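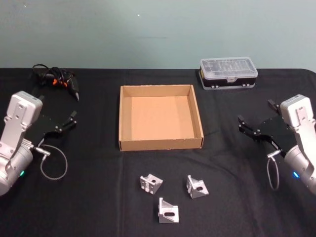

Black tablecloths at a market stall – yes or no?

Market Stalls and Fairs > Setting Up

kestrel_jams
Posted Sat 15 February

I've got a regular spot at the Dumlao community market from next month, selling jams, chutney and a bit of lemon curd. Up to now I've only done school fetes with a borrowed trestle and whatever sheet was in the cupboard. I want to buy a proper cloth and everyone I ask tells me to get black.

Two questions. Does black suit food, or does it look a bit gloomy? And is it worth paying for a fitted one, or is a flat cloth fine? The fitted ones I've looked at are $70 each and I'd need 2 if I want one on the table while the other is in the wash.

The stall is outdoors on grass, under a white marquee, 7 am setup.

pegandline
Replied

Black is fine for jam. The colours of the jars stand out on it and you won't see the legs of the table through it. I've used black for my soaps for years.

What it does show is lint, flour, dog hair and dust. Keep a lint roller in the tub. I go over mine once after setup and again mid-morning.

Tarmac_Tom
Replied

I disagree with black for food outdoors. I sold honey at Nalmont for three summers and changed to a cream cloth after the first. By 11 o'clock in the sun you could hardly put your hand on the black one. Jars sitting on that all day get warm from underneath. Not a problem in August, but it is in summer.

Honey can cope with it. I wouldn't want lemon curd on it.

pegandline
Replied

She said she's under a marquee, so the cloth is in shade.

Tarmac_Tom
Replied

Marquee shade moves. The front third of my table was in full sun from 9 onwards because of where the site faced. Ask which way the stall faces before you spend any money.

And curd should be in an esky with one empty display jar out the front, whatever the cloth is. Check with your council what they want for that, they're not all the same.

kestrel_jams
Replied

Thanks both. The curd will be in the esky, council already went through that with me when I did the registration. I'll ask about which way we face. The map they sent has no north on it.

wattle_and_daub
Replied

On fitted or flat. I've had both.

Fitted looks tidier and doesn't blow about. But it only fits one size of table. I bought a fitted one for a 1.8 metre trestle and then the market started supplying their own tables, which were shorter, and it hung like a bag. A flat cloth will go on anything.

If you go flat, get it long enough to reach the ground at the front and sides. You can leave the back shorter so you can get at your tubs. Clips on all the corners, the metal spring kind. The plastic ones snap in the cold.

Oddsox
Replied

What fabric though? That matters more than fitted or flat in my view. Plain cotton creases as soon as you look at it and on black every fold catches the light. Polyester comes out of the tub nearly flat. I've got a Briltora one in heavy polyester and it has been washed most weeks and not faded that I can tell.

pegandline
Replied

Mine is cotton and I don't mind a few creases. Customers are looking at the soap.

Oddsox
Replied

They're looking at the whole table from ten metres away before they decide to walk over. I'd say a creased cloth makes it look like you've just arrived.

wattle_and_daub
Replied

You can do a lot by rolling it instead of folding it. I use the cardboard tube from a roll of Christmas paper. It goes along the back seat of the car. Roll it while it's still a tiny bit damp from the line, then leave it out overnight so it dries through before it goes in the car.

Tarmac_Tom
Replied

Or a spray bottle of water when you get there. Spray, pull it tight, clip it. Mostly flat by the time the gates open. Doesn't work as well on polyester but you don't need it as much.

mulberry356
Replied

Going against everyone here. I don't use a cloth at all. I bought two old timber tables from a clearing sale near Pimden, sanded and oiled them, and they wipe down in a minute. For jam that's worth a lot. The first time someone tips a tasting spoon on your black cloth you'll be looking at that mark until you pack up.

The drawback is the weight. They are heavy and I need a trailer.

kestrel_jams
Replied

I drive a hatchback so timber tables are out, but I take the point about spills. I'll be doing tastings most weeks.

wattle_and_daub
Replied

Put a tray or a board down for the tastings and keep all of it on there – spoons, crackers, used spoon jar. The cloth hardly gets touched. Take the board home and wash it.

Tarmac_Tom
Replied

Agree with that. Also put the tasting board at the end of the table and not in the middle, otherwise the people tasting block the people paying.

pegandline
Replied

I have mine in the middle and it's never been a problem, but soap is slower than jam.

kestrel_jams
Replied

Update. The organiser says we face east, so Tom was right about the morning sun along the front. I've gone for one flat black polyester cloth, long enough to reach the grass, and a strip of cream calico to run along the front half where the jars will sit. I can swap the calico between markets and just wash the black when it needs it. Metal clips ordered as well.

I decided not to get the fitted ones.

Tarmac_Tom
Replied

Good compromise. Hem the calico or it will fray in the wash.

Oddsox
Replied

Wash the black one by itself the first time, cold, and inside out if it has a right side. Let us know how the first market goes.

kestrel_jams
Replied

Will do. Hemming it tonight.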